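The small pink bin, and other Monday thoughts

Mon 10 February

I had every intention of writing about curtains this week, but the curtains are still in their bag behind the door, so you're getting bins instead. Bear with me!

When we moved the desk into the back bedroom I decided that every room should have its own little bin. My mother had one bin for the entire house, a great big thing by the cooker, and we were all forever trotting up and down the stairs with tissues and pencil shavings in our fists. I've been meaning to do better ever since I had stairs of my own. It has only taken me until the age of 71 (I know, I know).

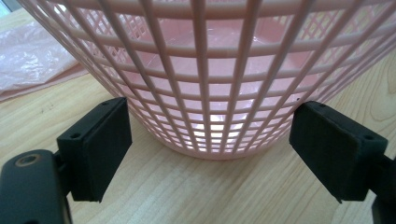

So I went looking for something light, something with a bit of colour, and nothing with a pedal, as I've lost patience with pedals. The last one we had was a Madigan and it squeaked so loudly that you could hear from the garden when somebody had finished a yoghurt.

The trouble with an openwork bin, of course, is that you can't put a thing in it without a liner. Crumbs go straight out through the holes, and so does the fluff from the carpet sweeper. I tried folding newspaper into the bottom for a week or so, the way my aunt used to, and ended up with newsprint on my cuffs and crumbs on the floor all the same. 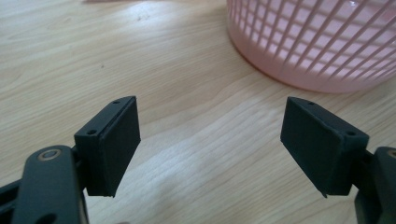 Áine Keogh next door swears by saving up carrier bags, and I did try that too, but they're never the right shape. Either the handles flop about or the whole bag slides down to the bottom the first time you drop an apple core in. In the end I gave in and ordered a roll of proper liners from Stosora, in pink, and I have to say I was childishly pleased when they came. They're thin, mind you. You do have to rub the top between finger and thumb for an age before it opens – a damp fingertip helps – and then give it a good shake to get some air in.

My way of doing it is to push the middle down first, then work round the rim, pulling a little over the edge as I go.

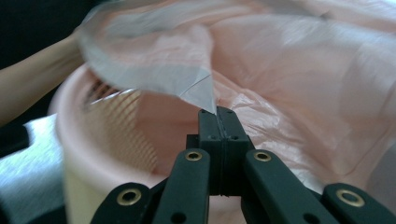

Pink bag and pink bin, with the lining still to be straightened out.

If there's too much bag left over, I gather the spare at one side and tie it in a loose knot, which keeps it snug and saves hunting for a bigger bin. I've also started keeping four spare liners folded flat underneath the one in use, so the next is always ready when the full one goes out. I picked that up years ago when I was cleaning offices, and it's still the most useful thing I learned there.
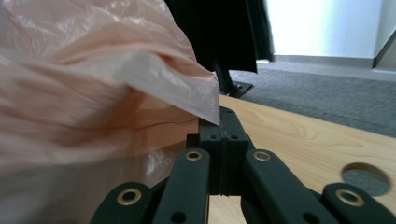 Tomás Ó Néill

The bathroom is next on my list, and then the landing, if I can find a spot where I won't kick the thing over in the night. I'd like to have it all done by March, curtains included. If any of you have a liner that opens on the first go, do please leave me a comment with the name of it, and I'll put in an order before I start on the bathroom.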